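Chapter 8 – How Pensions Grow
Nov 12, 2020 | By the Grudon course team

Compound growth is a wonderful thing to watch! Put $1,000 into a pension each January and the early years look slow – then the growth starts earning growth of its own. We'll follow two savers in Tuvbridge, one starting 16 years before the other, and see how fees eat into both pots.

2 comments | 16 shares

Related chapters
- Reading a Jacquet fund sheet 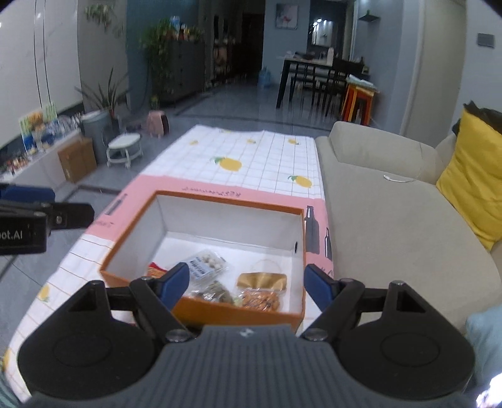 - Fledus Mutual: annuities and how they pay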